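Notes, storage talk, Wollbridge library, back room. 17 min then questions. DON'T read this out, look up!!

(water. clicker. turn phone off)

## Open

- Hello, thanks for coming out, thanks Flora for setting up chairs
- Ask: hands up who has a box at home they haven't opened in a year. Keep own hand up
- Mine was in the hall closet. Seven years. Moved house with it twice
- What was in it: extension cord, a bag of curtain hooks, half a jigsaw
- Point is I paid a moving company to carry half a jigsaw. Pause for laugh, if none keep going

## Clear boxes, why I bang on about them

- Opaque tubs = out of sight, gone. You label them, label falls off, or label says MISC
- Clear: you see from across the room if it's full, near full, or one sad glove
- Doesn't have to be tidy inside. Just has to be seen
- Tape measure first!! Shelf depth, then buy. I bought 3 that stuck out past the shelf and hit my shin every morning til March
- Lids: want a proper handle place molded in at the ends so you can lift it without the lid popping

CLICK

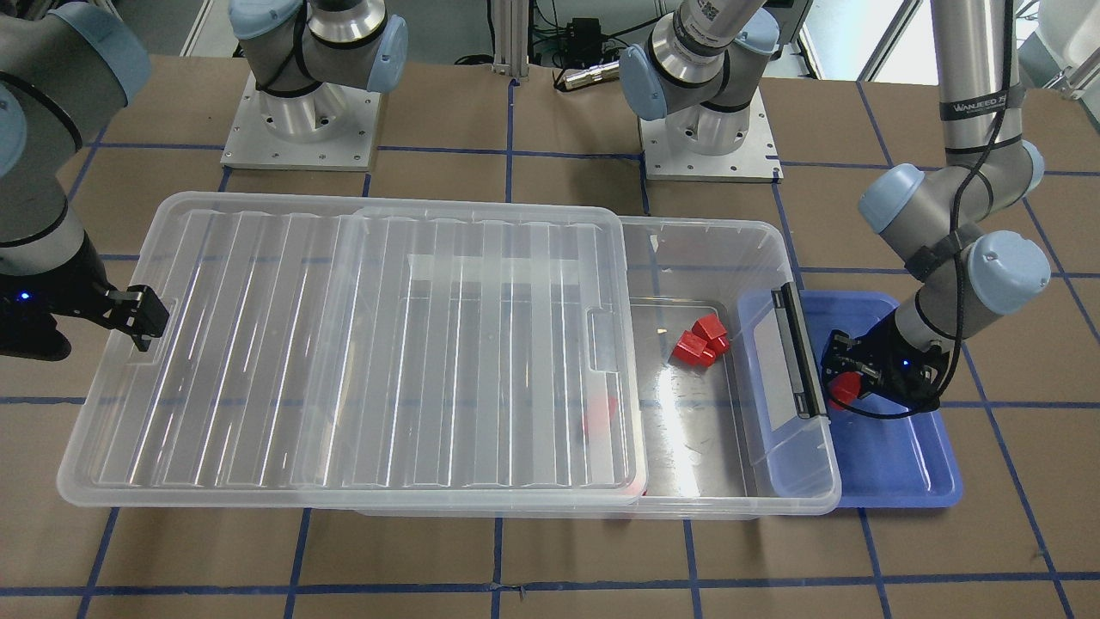
Mhairi Lamont wrote to me after the last talk that clear boxes are fine until the sun gets at them, and hers on the landing went yellow and cracked at the corners inside two summers. Fair. Say so. Keep them off windowsills, out of the loft if it bakes up there. Mine are in a closet so I never had that.

- Also she's right about stacking, more than three high and you never get the bottom one out. You just don't. You buy another of whatever's in it

## The tray

- This is the bit people write down so SLOW DOWN
- Box on its own isn't enough. Box plus tray
- Tray is shallow, cheap, has a rim so stuff doesn't roll off. Blue, green, whatever. Plain color is easier, small things show up
- Tray goes right by the box. Same table. Touching is fine
- What you're sorting goes box to tray or tray to box, one thing at a time. Not armfuls
- Gavin Hepburn's way: everything tipped on the bed. Then it's bedtime. Then it's all on the floor. (he said I can tell this one)
- With a tray the mess can only get as big as the tray. When its full, stop and put those away, then go again

Do the demo here if time. Box from the car, the tray, the red napkin rings. Get someone from front row up, NOT Alasdair, he'll do ten minutes on fishing flies

## Small stuff

- Small things in a large box. Everyone does it, me too
- They go to the bottom and the corners. You end up with your whole arm in there
- Options:
 - smaller box (boring, correct)
 - a lidded tub inside the big box
 - put small things in LAST so they're on top
- Sindach catalog has dividers, bit pricey, I cut mine out of cereal boxes
- Don't mix batteries in with loose metal things. Ask Gregor about his drawer. Actual scorch mark

## Clear a surface first

- Before you open any lid. Table, floor, bed if you must
- Kitchen table best, right height, no bending
- Cover it if the things are dusty. Old cardboard is great, flatten a delivery box, recycle after
- Marking it off in squares with tape: I do this for the big sorts. Keep square, give-away square, fix-it square, whose-is-this square
- Use tape that contrasts or you'll stop noticing it. Test a bit on the table before if you're not covering it, mine took varnish off
- One box out at a time. I mean it. Second box stays in the closet till the frist one's done

CLICK
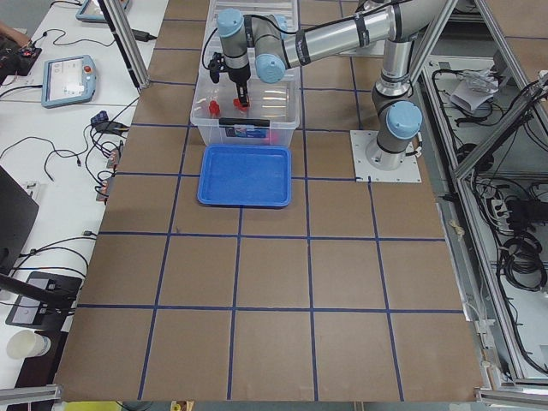 - Then you sit down. Cup of tea. Do one box's worth and stop, don't get keen
- Keep the empty box right there, so whatever's staying goes straight back in
- Give-away pile goes in the car the SAME DAY. Not the hall. If its in the hall it lives in the hall
- Whose-is-this square: take a photo, send it to the family, give them a week

## Labels

- Yes even on clear boxes. Short end, facing out, under the handle
- Two or three words. "Xmas lights" good. "Assorted household items" is MISC in a nice coat
- Date on it too, just month and year, then you know how long it's sat
- Leave the store label on if it won't peel, stick yours beside it. Life's short
- Soltano pens are ok on plastic, wipe off with a bit of rubbing alcohol. Pencil on masking tape also fine

## If running long cut this

- The Tennant Street flat story, 16 boxes, all cables
- Skip the bit about vacuum bags completely, there's always an arguement

## Questions (likely ones)

- Where do you buy them: anywhere, hardware place is cheaper, take the measurements
- Kids' toys: low shelf, lids off
- Papers: different talk!! Say next time
- Photos: not in the garage, damp
- "My husband won't throw anything out": be kind, he's probably in the room

Handout on the table by the door. Collect the napkin rings back, was one short last time. Key to Flora, lights off in the hallway too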